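**Progress report: Traltthorpe school dental sealant program**
To: Fluvberg Fund, grants office
From: Marianna Czarnecka, program lead
Date: 13th July
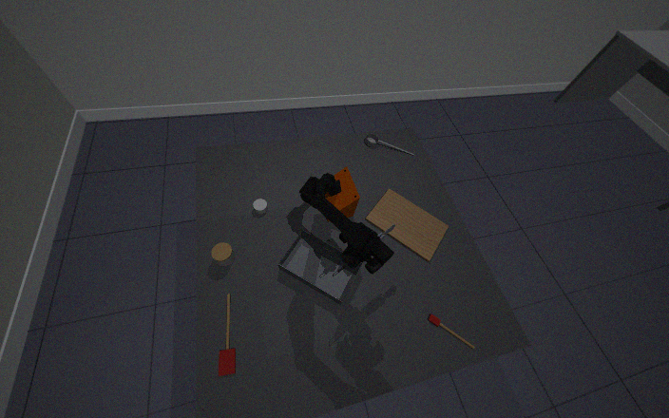
*Figure 1. Simulated robot arm over a gray tray, with two spatulas, scissors and a wooden board nearby.*

**1. Status**

The program is on schedule for screening and behind schedule for sealant placement. Spending is within budget on all lines except consumables (section 4).

**2. Screening**

The May round closed with 2448 children screened across the Traltthorpe and Skukura school districts. Rania Hijazi ran the Traltthorpe teams and Leszek Zieliński ran Skukura. Each child had a visual check of the first permanent molars, a plaque score and a short record of any pain reported in the past month. No x-rays were taken. Parents received a result letter in one of three grades: no action, routine visit, prompt visit.

Consent forms remain the main source of lost time. Forms returned without a signature or birth date were sent back once, then closed. The revised form puts both fields on the first page and will be used from the start of the next school year.

**3. Sealants**

Placement started at 10 schools against a plan of 20. Two causes account for the gap:

- The second portable compressor failed its intake test and went back to the supplier. The replacement has been accepted and is in service.
- One hygienist post at Skukura was vacant for most of the period. Golshifteh Akbari has now been appointed.

The remaining schools have been rebooked for the fall. Where a molar was only partly erupted, the tooth was left unsealed and the child was listed for recall. Retention checks are due at six months, so no retention figures are included in this report.

**4. Budget**

Consumables are over plan. Etchant and isolation supplies were ordered in small lots while storage at the Lukáč clinic was being refitted, and the unit price was higher. Bulk ordering has resumed. We request permission to move funds from travel, which is underspent, to cover the difference. The total grant amount does not change.

**5. Data**

Records are entered on tablets at the school and uploaded the same day. Witold Wasilewska audited 60 records against the paper charts. The errors found were mostly in tooth numbering, with left and right reversed. The entry screen now shows the arch from the examiner's side. A second audit will use the same sample size.

**6. Next period**

- Complete placement at the rebooked schools.
- Begin recall visits for partly erupted molars.
- Follow up by phone on all "prompt visit" letters with no recorded appointment.
- Submit the second audit with the next report.

**7. Decision needed**

Approval of the transfer from travel to consumables, before the fall order is placed.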